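생활 소품 정리 지원사업 중간 진행 보고

수신: Baek 생활문화기금 사업 담당
작성: Eun-ji Won (Kika 정리연구실)
대상 기간: 1월부터 중간 점검 시점까지

1. 총평

먼저 결론부터 적습니다. 신청서에 썼던 "작은 물건을 얕은 상자 하나에 모으면 집 안이 정돈된다"는 가설은 아직 확인되지 않았습니다. 진행 건수만 보면 계획을 따라가고 있으나, 건수가 효과를 뜻한다고 보기는 어렵다고 생각합니다. 지난 보고에서 제가 '순조롭다'고 쓴 표현은 이번에 철회합니다.

현재까지 분류표에 등록한 물건은 1,516점이고, 그중 자리를 정해 준 것은 782점입니다. 절반을 조금 넘습니다. 나머지는 '기타' 또는 '보류'로 되어 있습니다. 보류 항목이 이만큼 남은 분류표를 두고 체계가 잡혔다고 말할 수는 없습니다.

2. 상자 분류 작업

이번 기간의 중심은 탁자 위 분류 작업이었습니다. 별도 수납용품을 사지 않고 집에 있는 얕은 종이 상자나 상자 뚜껑을 쟁반처럼 쓰는 방식입니다. 비용이 들지 않는다는 점은 분명한 장점입니다. 다만 벽이 낮아서 많이 담을 수 없고, 칸이 없으니 종류가 다른 물건이 금세 한데 섞입니다.

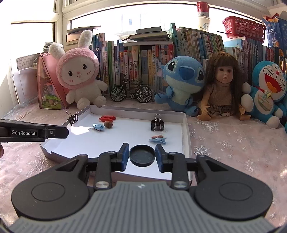
사진 1. 분류 작업 중인 종이 상자. 머리핀과 검은색 집게 클립, 둥근 뚜껑류.

사진 1의 상자에는 빨간 머리핀과 하늘색 머리핀이 있고, 도토리처럼 생긴 갈색 물건도 같이 들어 있습니다. 머리핀은 '몸단장', 집게 클립은 '문구'로 금방 정할 수 있습니다. 문제는 그 외의 것들입니다. 투명한 원형 조각이나 검은 뚜껑처럼 짝을 알 수 없는 부속은 분류표 어디에도 맞지 않습니다. Proromon 분류표 초안에는 '뚜껑 및 부속' 항목이 있었는데 개정판에서 빠졌고, 저는 그때도 반대 의견을 냈습니다. 지금 다시 넣을 것을 요청드립니다.

집게 클립을 상자 벽에 물려 두는 것도 규칙을 정해야 합니다. 보관 중인 물건인지, 칸을 표시하는 도구인지 보는 사람마다 해석이 다릅니다. 초안 설명서에는 둘 다 가능하다고 적혀 있는데, 그렇게 써 두면 점검표를 채울 수가 없습니다.

3. 장소에 관한 의견

작업 탁자에는 은색 눈송이 무늬가 있는 연분홍 식탁보를 깔았고, 뒤쪽으로 책과 봉제 인형, 모형 자전거가 놓여 있습니다. 편안한 분위기를 만들자는 취지는 이해합니다. 하지만 투명한 조각이나 작은 부속을 찾아야 하는 작업에 반짝이는 무늬가 적합한지는 의문입니다. 다음 기간에는 무늬 없는 천을 깔고 비교해 보겠습니다. 차이가 없으면 없다고 보고하겠습니다.

4. 자연물과 견과류

당초 계획에 없던 항목입니다. 분류 대상을 '집 안의 작은 물건 전부'로 잡아 놓은 탓에 열매와 견과류까지 들어왔습니다. 윤이 나는 갈색 열매 한 알을 장식으로 볼지, 먹을거리로 볼지, 산책길에서 주워 온 수집품으로 볼지 의견이 갈렸습니다. Zorkholm 쪽 자문 의견은 '자연물' 칸을 새로 두자는 것이었습니다.

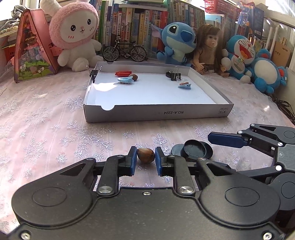

저는 이 제안에 회의적입니다. 칸을 늘릴수록 분류표는 그럴듯해지지만 집에서 그대로 따라 할 사람은 줄어듭니다. 먹을 수 있는 것은 부엌으로 보내고 나머지는 장식에 넣는 정도면 충분하다고 봅니다. 같은 이유로 컵 모양이나 납작한 원판 모양의 검은 조각들도 용도를 모르면 일단 한 봉투에 모으고, 기한이 지나면 버리는 쪽을 제안합니다. 기한은 50일로 적어 두었는데 근거가 있는 숫자는 아닙니다. 더 나은 안이 있으면 바꾸겠습니다.

5. 예산

집행액은 대략 200만 원입니다. 대부분 인건비이고 재료비는 거의 쓰지 않았습니다. 남은 재료비로 칸막이 상자를 사자는 의견이 있었으나 승인 요청은 올리지 않습니다. 종이 상자로 되는지 안 되는지도 모르는 단계에서 제품을 사면 나중에 무엇 때문에 나아졌는지 가려낼 수 없습니다.

6. 다음 기간 계획

신규 등록은 일단 멈추고 보류 항목부터 줄입니다. 분류를 마친 상자는 시간이 지난 뒤 다시 열어서 물건이 제자리에 있는지 확인합니다. 신청 당시 이 재확인 절차가 빠져 있었고, 제가 보기에 이 사업의 가장 큰 결함입니다. 재확인 결과가 나쁘면 건수 목표를 낮추고 방식을 다시 짜야 합니다.

7. 요청 사항

가. '뚜껑 및 부속' 항목 복원
나. '자연물' 칸 신설 건은 재확인 결과가 나올 때까지 보류
다. 성과 지표를 등록 건수에서 재확인 시 유지된 건수로 변경

다 항은 저희 실적이 낮아 보이게 되는 변경입니다. 그래도 지금 지표로 최종 보고서를 쓰는 것은 곤란하다고 판단하여 요청드립니다. 회신을 주시면 점검표 양식을 그에 맞춰 수정하겠습니다.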